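Pledholm Makers' Hall Association
Minutes of the General Meeting, 19 June 2024

The meeting opened at 7:05 p.m. in the downstairs room. The chair presided and the secretary took notes. 48 members signed in, enough for a quorum.

Minutes of the previous meeting
Approved with one correction. The kiln repair was done by Arruda, not by the hall's own shop group.

Money
The balance in the general account is $1735. The roof account stands at $2000 and has not been touched this quarter. A bill of $289 for the spring drain cleaning was approved for payment from the general account. A member asked if the drain cleaning could be moved to once a year. The chair said the building lease calls for two cleanings and the landlord has been firm on this.

Roof
Tamero inspected the north side in the spring and recommends replacing the flashing along the back wall. The leak over the wood storage has not come back after the last patch, but the ceiling tile there is stained and soft. Two members wanted a second quote before any work is booked. Moved and seconded to ask for one and to bring both quotes to the October meeting. Carried, with three opposed.

Room bookings
The wall calendar and the online calendar do not match. Several members came in to find their bench taken. It was agreed that the online calendar counts and the paper one will come down at the end of the month. Members without internet access may book by phone during office hours.

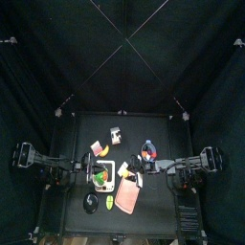 Upstairs at the hall: the tabletop in its black fabric enclosure.

Evening bookings upstairs must end by 10 p.m. The neighbors on the Alach Street side complained twice about doors slamming after that hour. The secretary will write back to them. A door closer will be fitted on the side entrance, and until then members are asked to use the front door after 8 p.m.

Parking
The gravel strip beside the loading door is for unloading only. Cars were left there overnight on four occasions. A motion to put up a chain was discussed and withdrawn. A larger sign will be tried first.

Open house
The open house will be held in October. The weaving, pottery and bicycle groups have asked for tables. The print group has not answered. Last year's coffee ran out before noon, so a second urn will be borrowed.

Other business
A member asked that the scrap bin be emptied before it blocks the rear exit. Agreed.
The lost and found box will be cleared out at the end of the summer. Anything left will be donated.

The meeting closed at 8:40 p.m.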